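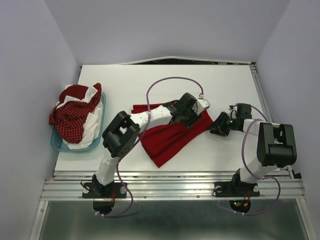

People wanted who fold laundry and have opinions about it

We are looking for 15 people to take part in a small home study on how laundry gets folded, and how long it stays that way. Sessions start in January at our workroom in Dusville.

I should say up front that I doubt most of what has been written on this subject. I have read the books. I have tried folding a shirt so it stands up in a drawer by itself, and it fell over. Every method claims to save time, and very few of the people selling one have been seen with a full basket of mixed stuff in front of them: a dotted thing knotted up with a white thing, and a plain red cloth that has landed crooked on the table and already has its own creases. That is the kind of pile we want you to work on.

What you would do

You come in for 2 sessions. In each one you get a basket of clean fabric items and a table, and you fold the way you fold at home. Please don't practice. Please don't watch a video the night before. In the second session we ask you to try the Lunde fold, a method with a loyal following and, as far as I can tell, not much behind it. If it beats yours, fine, I will say so in the write-up.

Between sessions you keep a short diary at home. Write down when you folded, what you skipped, and what went back into the basket. "Nothing, it's all on the chair" is a perfectly good entry.

Who we want

Adults who do laundry for at least one person, including themselves. Fast folders, slow folders, people who roll everything. I would especially like to hear from those who gave up on folding years ago and see no harm in it.

We can't take anyone who sells storage products or teaches home organizing. We had 227 replies to our last call and far too many came with a business card attached.

You need to be able to stand at a table for a while, though a chair is available if you ask. No special skill is needed and there is no test.

What you get

400 dollars, paid after the second session, with the diary handed in. If you do only the first session you are paid half. Travel is not covered, so think about the drive before you sign up. There are no gift cards, no prize drawing and no free laundry basket.

Who is running this

The study is run by Flekamberg, a small household research office. Ceter, our sister office, handles the payments and will never ask you for money or a card number. If somebody does, it isn't us.

How to apply

Write to Rozália Polák, care of Flekamberg, Dusville. Tell her who you wash for, how often, and one folding tip you were given that you think is nonsense – a few lines will do. Leave out the résumé.

Posted Dec 29, 2022. Replies go out in the order the letters come in, and the call closes when the places are filled.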